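3. How the examples were gathered

3.1 What we set out to check

The case for gathering grasping examples in simulation is usually made in terms of price. A rendered arm does not wear out, needs no operator at night, and can be reset by reloading a file. We accept all of this. What we doubt is the step that tends to follow, where the number of examples is allowed to stand in for their worth. Papers in this area report how many attempts were stored and how many ended with the object held. They seldom report how many of the stored pictures contain anything a learner could use.

Our own work began in the same careless way. The Grikbridge set, as first put together, held 4000 episodes, and we trained on all of them before anyone had sat down and looked through more than a handful. The results in Section 2 were poor in a manner we could not explain from the loss curves. The policy closed its fingers at sensible moments on pale objects and at odd moments on dark ones, and longer training made the second habit firmer. This section is an account of what we found when we went back to the pictures.

3.2 Set-up

All episodes were produced in the Stekis simulator with a parallel two-finger gripper and a virtual camera fixed to the wrist. The camera moves with the hand, so the gripper body takes up the bottom of every image and the fingers come in from either side. Objects were drawn from the Pumex collection, which has 60 shapes, mostly blocks, plates and simple joined pieces. Each shape was given a surface shade and placed at a random angle. Light level was drawn separately, once per episode, from a wide range.

Varying the light so widely was our decision and we defended it for longer than we should have. The usual argument says that a learner exposed to a broad spread of conditions will cope better when it meets a new one. That may hold where the spread covers conditions in which the task can still be done from the picture. It says nothing for conditions in which the picture has lost most of what the task depends on. We drew shade and light independently, and so the corner where both are low was filled as a matter of course.

The approach was scripted. The script reads the position and angle of the object straight from the simulator and never consults the image. This is common practice and it is convenient, but it means that the demonstrator and the learner are working from different evidence. The script will line up perfectly on a block it has no need to see. The learner is then asked to copy that motion from the wrist view alone.

3.3 Dark objects at close range

Figure 1 gives a wrist view of the sort that worries us. The gripper is open and its pale body and fingertips are easy to make out. The block lies beyond and between them, tilted, and its faces differ from one another and from the background by very little. A straight-edged slab on the right is blacker still. It could be a side of the block or a plate fixed to it, and the two authors who looked at the image separately gave different answers. The darker patch on the large face is no easier to settle: recess, marking and shadow all remain open.

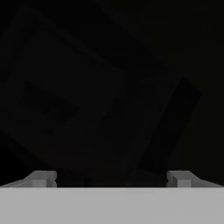
Figure 1. Simulated wrist view under very low light, with the gripper open and a dark, tilted block ahead of the fingers.

3.4 Sorting by hand

Lăcrămioara Mihăilă and Hemi Nepia each went through a sample of 328 episodes, working apart and with the simulator state hidden. For every episode they were shown the last view before the fingers began to close, and asked to draw the outline of the object and mark where they would grasp it. They could also decline. An episode was kept if both had drawn an outline and the two grasp marks lay on the same pair of faces.

We chose this test because it is crude and hard to argue with. A learner may well pick up shading differences that a person misses, and a reader could fairly object that human eyesight is the wrong yardstick. We have two replies. The first is that small differences between near-black values come from the renderer, and we have no grounds for thinking that a real camera, with its noise, would preserve them. The second is that a policy which depends on them is one we would not want to trust near hardware.

Screen brightness caused more trouble than expected. In a first pass the two sorters used different monitors, and their refusals matched badly on dark objects. The pass was thrown away and repeated on one monitor with fixed settings and the blinds down. We mention it so that others do not compare refusal rates gathered on different screens, as we nearly did.

3.5 A filter, and why we do not lean on it

Sorting the whole set by hand was out of the question, so we wrote a small filter called Voicu. It takes the object mask from the simulator and compares pixel values just inside the outline with those just outside. If the gap is below a threshold, set at 15 grey levels, along most of the visible outline, the episode is put aside. The gripper is masked out first. An earlier version left it in, and the light grey of the fingers gave every picture a respectable contrast score however little could be seen of the object. Any measure taken over the whole image will suffer in the same way with a wrist camera.

Voicu has faults of its own. It looks only at the outer boundary, so it will pass a block that stands out well from the background while its faces run together. It also has nothing to say about objects that extend past the edge of the view, where part of the boundary is missing and the remaining part may be the least useful. We tried adding a term for the inner edges and could not find a weight that behaved on both blocks and plates. The threshold was picked by looking at results on the hand-sorted sample, which makes any agreement with that sample weak evidence in the filter's favour.

There is a further cost. Putting dark episodes aside leaves a policy that has rarely met dark objects, and it would be wrong to describe such a policy as having improved on them. In the comparisons that follow we therefore report light and dark objects separately, and we leave the dark column in place even where the filtered policy does worse.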